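Sauce bottles, quick notes

Sticky caps. Run under hot water, 80 seconds or so, wipe the threads, done. Dont use a knife.

Soy sauce goes in the fridge once opened - keeps its taste longer. Vinegar is fine in the cupboard. Fish sauce, fridge, door shelf.

Drips: fold a paper towel into a strip, rubber band round the neck. Change it weekly.

Funnel too wide? Roll some baking paper, tape it. 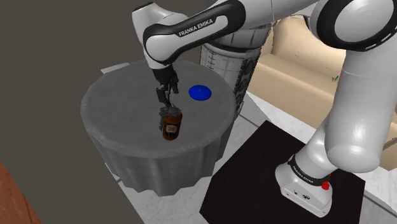 Refilling from a big jug is cheaper. Small brown bottle with an orangey label around the middle, like this one, is a handy size for teh table. Rinse first, let it dry overnight, then fill. Write the date on tape.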